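On the Folding of T-Shirts: A Revised Household Procedure

October is the month in which the contents of my drawers are reviewed, and the T-shirt is the garment with which the review begins.

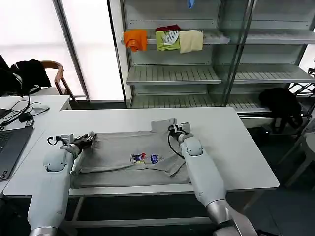 The gray T-shirt on the white table, with one sleeve folded inward.

Readers who have followed these pages for some time will recall that the previous procedure, adopted when I moved to Clollance, called for T-shirts to be stacked flat in two piles, light colors on the left and dark on the right. It served adequately for a number of years. Its principal defect was that the shirts at the bottom of each pile were never worn. On emptying the drawer last October I found a blue one from a walking weekend at Stalleck that I had believed lost, and had in fact replaced.

The present arrangement was recommended to me by Rhona Imrie, with whom I shared an office at Farquharson for many years and whose linen closet was admired by all who had reason to open it. Mrs. Imrie stores her shirts upright, in a row, with the folded edge facing up. The shirts are then visible at once, and one may be withdrawn without disturbing its neighbors. I was slow to accept the idea. A shirt standing on its edge seemed to me an untidy thing, and the first drawer I arranged in this manner collapsed within the week, the folds having been made too loosely. The fault lay in my technique and has been corrected.

The procedure is set out below for those who have written to request it.

The shirt is laid on a flat surface of sufficient size. A bed is not recommended, although I used one for most of my adult life. The mattress gives under the hand and the folds drift. A table is much to be preferred, and it should be wiped and allowed to dry before any garment is placed on it. Mine is wiped with a plain damp cloth. I have discontinued the lemon spray, which left a mark on a white collar that two washes did not remove.

The fabric is smoothed outward from the center with the flat of the hand. Particular attention should be paid to the side seams, which on inexpensive shirts tend to twist toward the front after washing. Where this has occurred, the shirt should be folded according to its shape and the seam disregarded. I spent a good part of one evening attempting to bring a twisted seam back into line, and the shirt was no better for it.

Each side is then brought in toward the middle, with the sleeve turned back on itself so that it does not project beyond the fold. The sleeve is where most folding goes wrong. If it is left to lie at an angle, a ridge forms under the layers above it, and the finished shirt will lean. Short sleeves require one turn. Long sleeves require two, and sometimes a third at the cuff.

The lower portion is brought up, stopping short of the collar. A gap the width of two fingers should remain. The shirt is folded once more, or twice for the larger sizes, until it forms a compact rectangle that will stand unaided. Should it fall over, it must be unfolded and the work begun again from the sleeves. Pressing down on a poor fold does not improve it.

A note on printed shirts. The gray shirt shown at the head of this entry has a small colorful graphic near the middle, with a cartoon figure in red, white and blue and a blue-and-purple shape beside it. My former practice was to fold all printed shirts with the design on the inside, on the theory that this protected it. I no longer hold to that view. A crease across a print does more harm than light or dust in a closed drawer, and small designs in particular can often be kept clear of the creases altogether if the side folds are adjusted by an inch or so. It is also of practical benefit to see the design when choosing a shirt in the dark of a winter morning – an advantage Mrs. Imrie had mentioned and I had dismissed.

Large prints of the thick, rubbery kind are a separate matter. They should not be folded face to face in warm weather, as the surfaces may stick. I place a sheet of tissue paper between them. Tissue paper is sold at the hardware store on the corner in packets of 100 sheets, and a packet lasts a very long time in a household of this size.

With regard to the drawer itself, it has been divided into 4 sections by means of cardboard partitions, cut from the box in which the new kettle arrived. The sections are for everyday shirts, better shirts, shirts for gardening and painting, and undershirts. The partitions are not handsome. I have considered the bamboo dividers stocked by Sodham, which are, but the drawer is a half inch too shallow for them and I do not intend to plane down a new article in order to make it fit.

The review also requires that certain shirts be retired. My criteria are a hole that cannot be mended invisibly, a neckband that no longer lies flat, or a full year without wear. Retired cotton shirts are cut into squares for polishing shoes and cleaning windows, for which purpose nothing sold in a store is superior. The blue shirt from Stalleck was examined under these criteria and did not pass the third. It has nonetheless been retained – an exception which I record here for the sake of completeness.

Correspondence on the subject of my last entry, concerning fitted sheets, has been considerable. Several readers disagreed with my statement that a fitted sheet may be rolled. I have read their letters with care and maintain my position. One correspondent enclosed a diagram, for which I thank her, although the fourth step could not be carried out with the number of hands available to me.

Those wishing to consult the earlier entries on laundry will find them in the archive, where this one has been filed as number 785. The next will deal with socks, and in particular with the question of whether they ought to be folded, rolled or merely laid in pairs. I have been trying the last of these since the summer and am not yet ready to report.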